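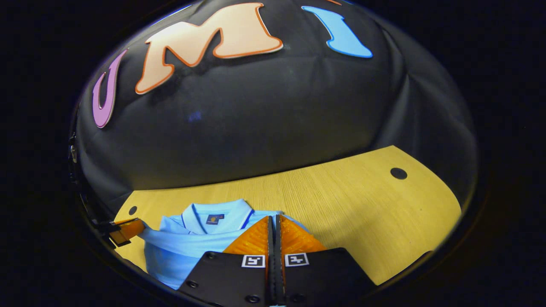 Report on the Visit to the Saliba Audience Measurement Center, Prekbridge

The Viewers' Council of Prekbridge was invited to attend the open day held by Saliba on May 15, 2021. Saliba measures television and streaming audiences for local and regional broadcasters. The Council was represented by Rima Hakim, Hipólito Jara and the undersigned. Attendance was limited to 48 guests, admitted in four groups, and masks were worn throughout.

Guests were received at 10 in the morning by Hanan Mahasneh, director of household research. In her opening remarks she explained that the center moved to its present building in August of the previous year and that several rooms on the upper floor are still being fitted out. These were not part of the tour.

The panel

The first session dealt with the viewing panel, on which all of the center's published ratings are based. The panel stands at more than 3000 homes. Each home is asked to stay for two years and may leave at any time. Members receive a small monthly payment, the amount of which was not given. Mr. Jara asked how homes without a fixed telephone line are reached. Ms. Mahasneh replied that recruiters call in person, and that visits were replaced by letters for part of last year. She accepted that the change had slowed the recruitment of younger renters.

The meter now in use is called the Brumari. It identifies a program by its sound and sends a record to the center each night. Persons in the room are expected to log in with a button on a small remote control. Guests were allowed to try this for themselves. The Council's party found the buttons easy to use but the labels rather small, and this was noted on the comment form.

Recorded and streamed viewing

The second session was led by Tanner Després of the data office. A program watched within seven days of broadcast is added to its first-night figure. Viewing after the seventh day is kept on file but is not included in the totals sent to broadcasters. Ms. Hakim observed that many of the Council's members save a full season of a drama and watch it over a holiday, and asked whether such viewing has any effect on a decision to renew. Mr. Després answered that the later figures are available to any client on request. He could not say how often they are requested.

Viewing on telephones and tablets is measured by a separate program named Brovex, which has been installed in 121 panel homes as a trial. Results are not yet published. There was some discussion of privacy, and guests were given a printed sheet setting out what is recorded and for how long it is held.

Age groups

The final session was an open discussion with Zuleica Bastos, who prepares the weekly reports. The Council had sent a written question in advance on the use of age groups, and in particular on the practice of leading each report with adults under 50. Ms. Bastos stated that the order of the tables is set by the clients. A full table covering all viewers aged four and over appears on the last page of every report – the Council was not previously aware of this – and copies may be read at the center by appointment.

A light lunch was served in the courtyard. The afternoon group arrived while the Council's party was leaving.

Matters to follow

Mr. Jara will write to Saliba to request the seven-day and later figures for the two local drama series discussed at the spring meeting. Ms. Hakim will keep the privacy sheet with the Council's papers. Members who wish to read the weekly reports should give their names to the secretary, as the reading room seats only three at a time.

Submitted by the Secretary, Viewers' Council of Prekbridge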